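Zovura Robotics Club
Two-Arm Table Handbook
Section 4: Setting up and running a cloth-folding session

By now you should have finished Section 3 and got both arms to answer when you call them. Well done, because that was the fiddly bit! This section takes you from a switched-on table to your first saved set of folding runs, and it is easily our favourite part of the whole project.

You need two people for everything in this section. One is the driver, who moves the leader handles. The other is the spotter, who looks after the stop button, the cloth and the log sheet. Swap over whenever you like, but say it out loud when you do.

4.1 Before you touch the power

1. Sign in on the sheet by the door and write the name of your spotter next to yours.

2. Clear the tabletop of mugs, phones and pencils. The arms can reach far more of the table than most people expect.

3. Check that every clamp on the rails is tight. Give each arm base a gentle push with the flat of your hand. If it rocks, tighten it and push again.

4. Follow each cable from the base to the gripper with your fingers. You want enough slack for the elbow to bend all the way, with no loop hanging low enough to snag on the cloth.

5. Tie back long hair, roll up loose sleeves and take off lanyards. Yes, club ones too.

CAUTION: Keep your hands off the arms while they are powering up. They take up their own weight with a small jump, and the finger gap on the grippers is a nasty place for a thumb.

4.2 Waking the arms

1. Plug in the left arm, then the right. The order matters here, as the Varkum software names them in the order it finds them. If you get them the wrong way round you will move the left handle and watch the right arm go, which is very funny once and a nuisance after that.

2. Open Varkum and choose "Pair table". Wait for both names to turn green.

3. Press "Home". Both arms should lift, pause and settle on their own side of the table with the grippers open.

4. Spotter: press the stop button now, on purpose. Both arms should go stiff and stay put. Twist the button to release it and press "Home" again. Do this at the start of every session, even if the last team did it a few minutes ago.

NOTE: If one arm stays limp after homing, switch off, wait for 16 seconds and begin again from step 1. If it happens twice, stop there and find Dionysis or Mỹ.

4.3 Setting the speed and grip

New drivers start with the speed limit at 400 and the grip limit at 7. Those are Varkum's own units, so don't worry about turning them into anything else. Once you have been signed off by Angeliki Petridis you may go up to 600 on speed. Please leave the grip where it is! A harder squeeze feels as if it ought to help with slippery cloth, and all it does is drag the whole thing along with the finger when you try to let go.

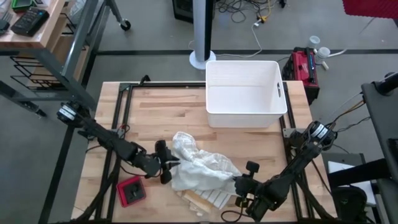

4.4 Placing the cloth

A cloth laid out neatly by hand teaches the arms very little. We want them to cope with the sort of heap you get at the bottom of a washing basket, so every run starts with a proper crumple.

1. Pick the cloth up by any point, let it hang, then drop it near the middle of the table. Don't tidy it. Don't make it look clever either - just drop it.

2. Check that both grippers can reach it. If it has landed well over to one side, pick it up and drop it again.

3. Step back behind the floor tape and say "clear".

4. Driver: wait for the word "clear" before you lift the handles. No exceptions, even if you can see perfectly well that your spotter has moved.

4.5 Recording a run

1. Press "Record" and count to two in your head with the handles still.

2. Bring one gripper down to an edge or corner you can see. Come in low and slow, pinch, and lift only a little.

3. Use the other gripper to find a second corner. This is where everybody gets stuck to begin with, and it really does get easier. If no corner is showing, lift the cloth clear of the table, let it open out under its own weight and try for the lowest point.

4. Pull the two corners apart until the top edge is straight, lay the cloth down and fold it in half towards you.

5. Open both grippers, bring them home and press "Save".

A run with a fumble in it is still a good run, as long as you recovered. Keep it! Some of the most useful runs we have from last March are ones where Kosmas Dimitriou dropped a corner and went back for it. Throw a run away only if someone touched the cloth by hand, the stop button was pressed, or an arm hit the table hard enough to hear.

TIP: Drivers tire faster than they think. When you notice you are holding your breath, it's time to swap.

4.6 When things go wrong

The gripper closes but the cloth slides out. Wipe the fingertips with a dry cloth and try again. If the pads look shiny, ask for new ones from the Nikolaidis drawer.

The arm shudders when held out straight. You are at the end of its reach. Bring the elbow in and drop the cloth closer next time.

A joint feels warm. Rest the arm at home with the power off until it has cooled. Write it in the log, with the joint number.

Varkum says "Lost follower". Nearly always a loose plug at the base. Press stop before you reach in.

4.7 Packing up

1. Press "Home", then "Relax". Spotter: support each arm under the elbow as it goes limp and lower it gently.

2. Switch off the right arm, then the left.

3. Copy your runs to the shared drive and fill in the log sheet. Give the folder both your names.

4. Fold the cloth yourself. By hand it will take you a couple of seconds, and you will never look at a tea towel in quite the same way again.

Questions about this section go to Styliani Gkikas. Section 5 covers playing back your runs and checking them for gaps.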